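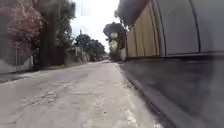

Page last changed: December, 4:15 p.m.

The lane behind Sotomayor Street is narrow and paved in pale concrete, and the man who has agreed to talk about it has lived on it for 12 years. He asked that his name be left out, as his neighbors all know where he stands anyway. He sits on the lane's repair group, which is trying to decide whether to patch the concrete again or tear it out.

"It was never meant for what we use it for," he said. "It was a path to the back doors. Then people started parking on it, and then the delivery trucks found it."

The worst of the paving is a stretch of cracks and old patches where the surface has gone rough and chalky. Farther along it gets smoother. He puts the difference down to the patching, which was done by different people over different years with whatever mix they had.

"Every patch is a new edge," he said. "Water gets in at the edge, it freezes a couple of times, and the patch lifts. Then somebody patches the patch."

The group has two quotes. The first, from Promilier, is to grind down the rough section and resurface it. The second, from Ristum, is to break out the whole lane and pour it new, all 207 feet. Under the first plan each household would pay $577. Under the second it would be $1,073.

He favors the second. "I'd like to pay once," he said. "But I understand the people who don't have it right now. It's a lot to ask for before the holidays."

One neighbor who came out to listen is for resurfacing. She has a back gate on the lane and worries about how long a full replacement would close it.

"They said three weeks, and that's if the weather holds," she said. "I bring my groceries in that way. I bring my mother in that way. Three weeks is a long time to go through the front with a walker on those steps."

Both of them want to keep the flowering shrubs. The pink and reddish-purple blooms are what most visitors mention first, he said, and he does not want a crew cutting them back to make room for a machine. Ristum has agreed in writing to tie back any branches in the way. Promilier said it would not need to touch them.

The tall board fence is a separate matter. It would stay under either plan, although the ground along its base may need to be cleaned out so the contractor can see how the old paving was finished.

Parking has been the hardest subject. The lane has no marked spaces, and a vehicle left close to the fence takes up room that a wheelchair or a stroller could use. The group has asked for it to be kept clear during the work, and she would like that to continue afterward.

"I don't mind if someone stops to unload," she said. "Overnight is different."

He was less sure. "Some people have nowhere else to put a car. I don't want to fix the ground and start a fight over who gets to stand on it."

Written comments can be left in the box at the Sida laundry on the corner. Both quotes are good until the end of February, and the households will vote before then.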